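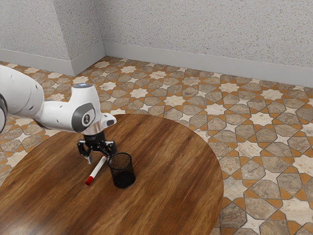
월요일, 오후 늦게

베어링 전류 건은 아니고 오늘은 드디어 엔코더 없이 저속에서 토크 내는 문제! 지난주에 Hemi가 "저속에서 자꾸 덜컥거린다"고 적어 놓은 그거 맞다. 시험 모터는 Gostitz 쪽에서 온 영구자석 동기기 그대로 쓰고, 부하 쪽은 Pawlak 다이나모에 물렸다. 커플링 다시 맞추느라 오전을 거의 다 날렸음 (심 한 장이 어디로 갔는지 아직도 모르겠다. 보신 분은 제 책상에 좀 놔주세요).

일단 고주파 주입부터. 주입 주파수는 436 Hz로 시작했는데 소리가 진짜 거슬린다. Yamuna가 옆방에서 문 닫고 갔다. 그래도 위치 추정은 정지 상태에서 잘 붙어 있고, 손으로 축을 살살 돌려도 따라온다. 문제는 부하를 걸 때다. q축 전류가 올라가면 추정각이 한쪽으로 슬금슬금 밀리는데, 나는 이게 교차 포화라고 본다. Raffaele은 데드타임 보상이 영점 근처에서 과하게 들어가는 것 같다고 하고. 둘 다일 수도 있지 뭐.

그래서 보상 끄고 한 번, 켜고 한 번 같은 조건으로 돌렸다. 끄니까 전류 파형이 영점에서 납작해지는 건 예상대로인데 각도 밀림은 거의 그대로였다. 내 쪽에 1점! 다만 켠 쪽 데이터는 트리거를 잘못 걸어서 앞부분이 없다. 내일 다시 떠야 함.

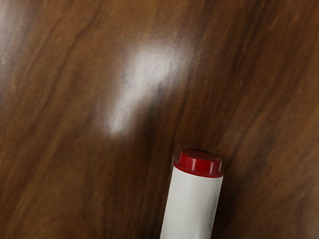

그다음엔 보정표를 넣어 봤다. q축 전류에 따라 각도 오프셋을 빼 주는 아주 단순한 표인데 점을 다섯 개만 찍고 사이는 직선으로 이었다. 정격의 절반까지는 꽤 얌전해졌고, 그 위로는 표가 모자란 티가 난다. 점을 더 찍어야 하는데 권선 온도가 85도까지 올라와서 오늘은 거기서 멈췄다. 식히는 동안 Wagner가 예전에 쓰던 스크립트를 뒤져서 보내 줬는데 변수 이름이 전부 포르투갈어라 한참 들여다봤다 ㅋㅋ 그래도 피팅 부분은 그대로 갖다 쓸 만하다.

속도 올릴 때 역기전력 추정기로 넘어가는 구간도 잠깐 봤다. 전환을 211 rpm에서 계단식으로 하면 토크가 한 번 툭 친다. 두 추정각을 가중평균으로 섞으면 나아지긴 하는데, 그 구간에서 감속하다 다시 가속하면 가중치가 왔다 갔다 하면서 또 울렁거린다. 히스테리시스를 줄지, 그냥 구간을 넓힐지 고민 중. Raíssa 의견은 넓히는 쪽이고 나도 일단 그쪽부터 해 볼 생각이다. 코드도 덜 건드리고.

아, 그리고 Elance 전류 프로브 2번 채널 오프셋이 또 틀어졌다. 측정 전에 꼭 소자 버튼 누르고 시작할 것. 나도 오늘 한 번 까먹고 파일 세 개 버렸다.

내일 할 것
- 보상 켠 조건 재측정, 트리거는 부하 지령 신호에 걸기
- 보정표 점 추가, 음의 q축 전류 쪽도 (오늘은 양쪽이 대칭이라고 치고 넘어갔는데 좀 찝찝하다)
- 주입 주파수를 올리면 소리가 좀 나아지는지. 전류 제어기 대역폭이랑 필터 같이 확인
- Lislow 폴더에 오늘 파형 올리기. 파일 이름에 온도도 적어 두기
- Hemi한테 덜컥거렸다는 게 정확히 어느 속도였는지 물어보기, 로그에 안 적혀 있음

다이나모 쪽 냉각 팬은 끄지 않고 나간다. 마지막에 나가는 분이 꺼 주세요.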